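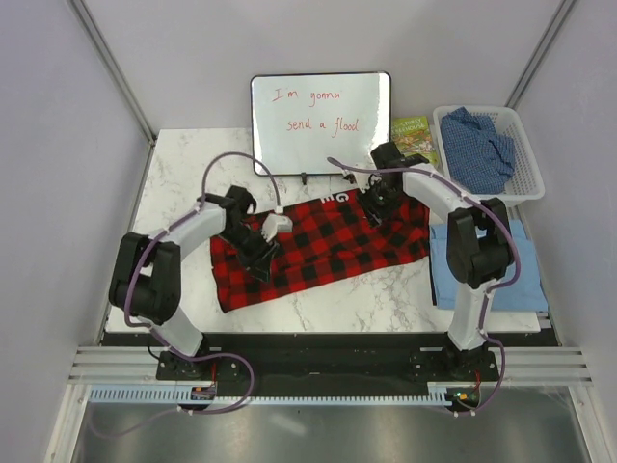

4.2 Setting up the table before an episode

We come now to the part of the guidance that gave us the most trouble to write, and on which the partner sites had the strongest feelings: how the table ought to be prepared before the arms are allowed to move. The Grurkex rules, which we took as our starting point, ask only that the workspace be "clear of hazards", and each site had read those words in its own way. At Ernadach we settled on a distinction between the working area, meaning the stretch of table between the two arms, and the margins, where household things may stay so long as their presence is recorded. In Figure 4 the checked cloth has the middle to itself, while the small whiteboard, a green book and a basket with more cloth in it are kept to the back and the back corner. We think this a sensible balance, and we would be sorry to see it tidied away – a home is seldom bare, and a policy trained on bare tables tends to show it. Cables deserve a kind word of warning too. The purple ones in our cell run along the arms, one looping up over its forearm, and the guidance asks the operator to move each arm slowly through its full reach once, watching the loop all the while, before any cloth is laid down.

Of the 1,324 episodes gathered under the first draft of the guidance, 1,178 passed review and the rest were set aside. A good many of those set aside had nothing wrong with the folding itself. The margins had been changed between one episode and the next without a note being made, and the reviewers at Cárdenas quite rightly felt they could not compare like with like.

4.3 Where a garment may be held
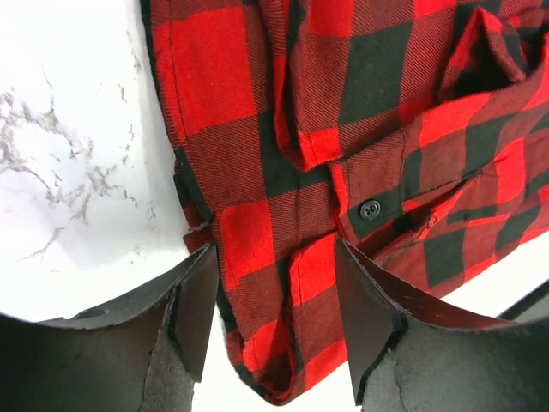
Figure 4. The two-arm cell at Ernadach (first panel) and a grasp seen from the wrist (second panel).

Clause 7 of the draft deals with the grasp, and it is the clause we have rewritten most often. Our early wording told operators to take hold of "a free edge", which sounds plain enough until one has a real shirt to deal with. Flannel such as that in the second panel bunches readily, and the hem between the fingers lies not so very far from a placket with a round button on it. We therefore ask for a hold on plain hem or seam, well away from buttons and pocket flaps, and we ask that the wrist view be checked before the lift begins. The Flakley trial, a smaller affair of 109 episodes run in February, used this newer wording throughout, and its operators told us they found it a good deal easier to follow.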